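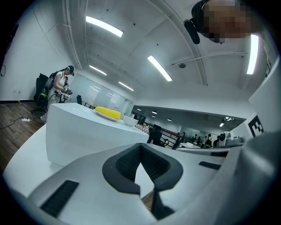

Who should pay when a household wants to stay on the gas network and its neighbors have left? The households that left should carry part of the cost for a few years, and the rest should come out of the network company's profit.

I know that answer annoys both sides. People who switched to heat pumps say they don't use the pipes and owe nothing for them. Bitus, which runs the pipes in Tromitthorpe, says the fixed cost is the fixed cost and has to be split among whoever is left on the line. Under the current rules Bitus gets its way. On my street there were 203 connections when the last main was laid. There are 156 now. The standing charge has gone up 4 times in that period, and the price of the gas itself had very little to do with it.

The people still connected are mostly renters and older owners. A renter can't replace a boiler that belongs to the landlord. An owner on a pension can't easily find the money for new radiators, and the grant pays out only after the work is done. These are the customers now paying for a main that was sized for everyone.

Prasertsri handled the same problem differently. A household that disconnects there pays a reduced network fee for 3 years, then nothing. The fee is small and it is printed on its own line of the bill. The company also had to write down the value of pipes it expects to close early, and its owners took that loss.

Jirnano, the supplier most of us buy from, has asked the regulator for a single flat charge across the whole region. That would slow the increases here in town. It would also push them onto villages with long pipes and few customers, and it leaves the network company's return untouched. I would vote against it.

The consultation closes in August. The form has a box for comments on standing charges near the end, after the section on meters, and it is easy to miss. Fill it in.

Posted 2/29/24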